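Getting Sticky Residue, Water Rings and Grease off a Kitchen Table

Last updated Oct 25, 2025

Most kitchen tables are ruined slowly, by wiping. A sponge that has just been through a greasy pan leaves a film, the film holds dust, and after a few months the surface feels tacky however often you go over it. The steps below are for wood with a clear finish. Oiled or waxed tables need a different approach, covered near the end.

Start with two cloths, one damp and one dry. Put a few drops of dish soap in a bowl of warm water, wring the first cloth out hard, and wipe with the grain. Go over the same area with plain water, then dry it right away. Do a section the size of a place mat at a time. If the cloth comes up gray, change the water before moving on.

For label glue, warm the spot with a hair dryer on low and roll the glue off with your thumb. Cooking oil on a paper towel will soften what is left. Leave it for two minutes, wipe, and wash the area again with the soapy cloth. Avoid nail polish remover. It dissolves many finishes faster than it dissolves glue.

White rings are moisture in the finish and can usually be lifted. Lay a clean cotton cloth over the ring and press with a warm, dry iron for a few seconds at a time, checking between passes. Keep the steam off. Black rings have gone into the wood itself and need sanding.

A rack or trivet with feet keeps heat off the surface better than a folded towel. Check the feet once in a while for burrs or missing caps, and lift the rack when you move it.
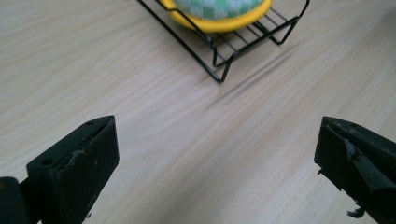 Osaze Effiong wrote in that the feet did more harm at his house than any hot pan had. He had been pushing a rack back and forth on the same spot since August and ended up with a set of short scratches he could feel with a fingernail. He now sticks felt under anything that stays out all week, and replaces the felt when it gets crumbs in it.

Felt works well for things that stay cool. Under a rack that takes pans straight from the oven, use silicone caps rated for the heat, and check that the rating is printed on the package.

Fine scratches in a clear finish can be made less visible with paste wax. Rub on a thin coat, let it haze, and buff with a soft cloth. A deeper scratch can be filled with a wax stick a shade darker than the table. Lighter fillers tend to show more. If the whole top is dull and scratched, wash it, let it dry overnight, and rub it lightly with very fine steel wool before waxing.

Oiled tables should not be washed with much soap. Wipe them with a barely damp cloth and dry them. When water stops beading, put on a thin coat of the same oil that was used before and wipe off all the extra after 15 minutes. Spread oily rags flat outdoors to dry before you throw them away. Balled up in a trash can, they can catch fire.

Crumbs in the joint between two leaves come out with a wooden skewer or an old gift card. Vacuum afterward with the brush attachment.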